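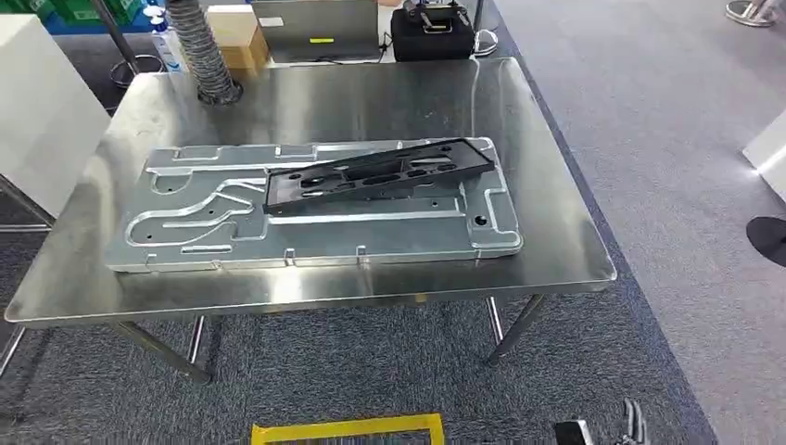 Grooved aluminium plate on the steel work table.

Kavidero Community Workshop, Sarkby
Progress report to the Lysenko Fund, second period
Prepared by Maëlle Girard

Building and access

The roof over the back range is finished and the scaffold came down in May. The hall dates from 1953 and the original gutters had been patched many times, so we replaced both long runs instead of the one in the budget. The extra cost was met from our own repairs reserve and does not affect the grant.

The new side entrance is in use. The door closer is too stiff for some of our older members and the fitter is coming back to adjust it. We still have no handrail on the Stokdale Road steps. The first quote was well above what we had allowed – we have asked for a second and will send it to you before placing an order.

Courses

The evening courses in bicycle repair, upholstery and basic metalwork all ran to the end of term. 19 people finished the metalwork course, which is more than we planned for, and the last few sessions were crowded. We will split it into two groups next term, one starting at 5.30 pm and one at 7.45 pm.

Upholstery was slower to fill. Zoriana Dmytriv, who teaches it, thinks the daytime slot would suit people better, and we will try that for one term. Foam has gone up in price and we now ask learners to bring their own for anything larger than a dining chair seat.

The bicycle course is settled and needs no changes.

Spending

Grant spending is in line with the agreed budget except under two headings. Printing is underspent because we delivered 1000 leaflets ourselves and did not pay for distribution. Heating is overspent. The timer was set wrongly after the power was off for the roof work and we did not notice until the bill arrived. It has been corrected. We would like to move the printing underspend across to heating and ask for your agreement to this.

Staffing

The part-time coordinator post was filled at the second attempt. Induction is complete apart from first aid training, which is booked.

Next period

Fit the handrail, subject to the quote.
Start the split metalwork groups.
Move upholstery to the daytime.
Repaint the entrance corridor, including the section damaged by damp.
Send you the accounts for the year once they have been checked.

Receipts for the roof and gutters are attached separately. Please contact Maëlle at the workshop office if any are missing.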